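Replacement Panels and White Surfaces: Frequently Asked Questions

Renthorpe Residences, Tenant Services

Which panels does this page cover?
This page applies to the white interior panels supplied to furnished suites at Renthorpe and Cunley, including wardrobe sides, desk backs and cupboard fronts. Kitchen counters and bathroom fixtures are covered under separate guidelines.

How should a white panel be cleaned?
Use a soft cloth dampened with lukewarm water and a small amount of dish soap. Wipe from top to bottom, then dry with a clean tea towel. Scouring pads, bleach and melamine sponges must not be used on matte finishes. Any damage to the finish resulting from their use is charged to the resident.

Does the texture of the panel matter when a replacement is ordered?
Yes. Gloss, smooth matte and textured matte panels are stocked separately, and they do not match when installed side by side. Residents are asked to check the finish in daylight before submitting a request.

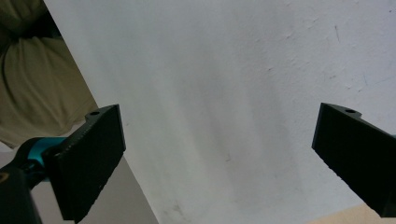
White panel, matte finish with a light texture.

May I attach hooks or posters?
Removable adhesive strips are permitted on wardrobe sides only. Screws, nails and double-sided foam tape are not permitted on any panel. Colour transfer from posters is treated as a stain and assessed at the final inspection.

How do I request a replacement?
Complete Form 23 at the Tenant Services counter, Room 314, or leave it in the drop box after 4 p.m. Please state the suite number, the piece of furniture and the finish. Requests are normally answered within 23 business days. Orders placed in January may take longer owing to the supplier's annual inventory.

Who supplies the panels?
Standard sizes are supplied by Lomico. Non-standard sizes are cut to order by Mocanu and cannot be cancelled once measurements have been confirmed.

May I paint a panel myself?
No. Painted panels are removed and replaced at the resident's expense.

Whom do I contact about a charge I dispute?
Write to Gheorghița Dumitrescu, Furnishings Coordinator, care of Tenant Services. Enclose a copy of your move-in condition report.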